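Small bottles in the nightstand

A bottle on top of a nightstand gets knocked over by the first hand that reaches for the lamp. Use the deep bottom drawer for it and keep the shallow one for flat things like glasses and chargers. 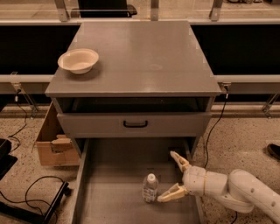
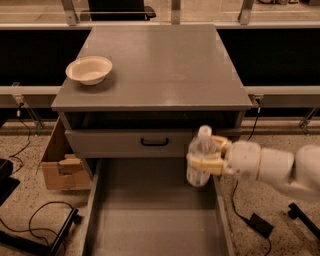 Measure the inside height of the drawer before you buy a pack of water for the bedroom. Leave 2 inches clear over the cap so the drawer can't catch on it. Pull the bottom drawer out all the way, as with the gray one, before standing a bottle in it. A shallow bowl near the front corner of the top will take rings and keys. Wipe the drawers out on Sunday when you change the sheets.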